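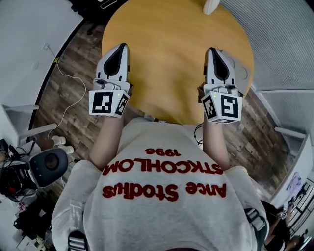
At the round table

Search listings Search Go

About Drusmont Realty
2 min read

We opened our doors one January in a narrow storefront in Garkance, with a borrowed desk and more hope than listings. Fifteen years on we're still on the same street, and we still love handing over a set of keys!

Most of our work is family homes in Garkance and Lekota, plus the older cottages out toward Eden – drafty, some of them, but people do fall for them.
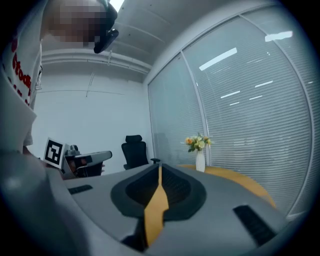

We also look after 41 rentals for owners who have moved away, and we answer the phone ourselves, evenings included. If you're only starting to wonder what your place might sell for, come in and talk it over with us. We'll put the coffee on, and there's no charge for a chat or for a first valuation.

15 shares 2 comments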